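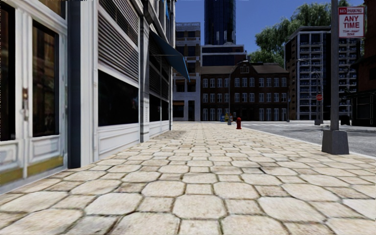 Delivery and errand work is the first group of chores taken up in this unit, and it is a useful place to ask whether machines are ready for everyday tasks. Carrying a bag of groceries from a shop to a front door requires almost no skill from a person, yet it combines several problems that remain only partly solved. Students should consider the walkway itself before turning to the parcel. A simulated sidewalk with irregular stone paving, a low curb on one side, and a signpost on a square concrete base near that curb already obliges a machine to choose a line of travel. A double door with a vertical handle adds a separate problem, which belongs to the study of arms and hands.

Unit 2. Chores Outside and Inside the Home

Reading before class: course packet, chapter on mobile machines. The Pruvik exercise is due in June with the final report.

2.1 What counts as doing a chore

For this course, a machine is said to do a chore when it meets three conditions. It must finish the task without a person stepping in. It must do so in a place that was not arranged for it. It must leave the place in an acceptable state. Many demonstrations meet the first condition and fail the second. A machine that folds a towel laid flat on a marked table has folded a towel; whether it can do the laundry is a different question.

2.2 Travel

Moving from one point to another is the most advanced part of the work. Machines with wheels follow mapped routes on level floors with few errors, and floor cleaners have been sold for home use for years. Outdoor travel is harder. Paving joints, curbs, poles and street crossings must all be handled, and pedestrians do not keep to fixed paths. In the Tadix course trials, a wheeled unit was given a route of 180 meters with a load of up to 50 pounds. It completed 70 percent of its runs without help. Most of the remaining runs ended at curbs.

2.3 Handling

Grasping is less advanced than travel. Shop-floor arms perform well when the same part arrives in the same position, as on the packing line at the Flumudport plant studied in Unit 1. Household objects differ in shape, weight and softness, and they are rarely found in the same position twice. Doors deserve special mention – the machine must find the handle, apply force in the right direction, and move its body out of the way of the door.

2.4 Simulation and its limits

Much of the early work is done in computer-rendered settings. A street can be run many times at low cost, and nothing is damaged by a collision. Students should not assume that results carry over. Friction, worn wheels and glare are often simplified or left out – a route passed in simulation should be reported as such.

Exercise

Using the Pruvik route planner, prepare a path along one city block to a building entrance. State the clearance kept from the curb and from each fixed obstacle. Mark the point at which you would ask a person for help, and give your grounds in one paragraph. Students without lab accounts may submit a drawn plan.

Written work is submitted on paper at the course office.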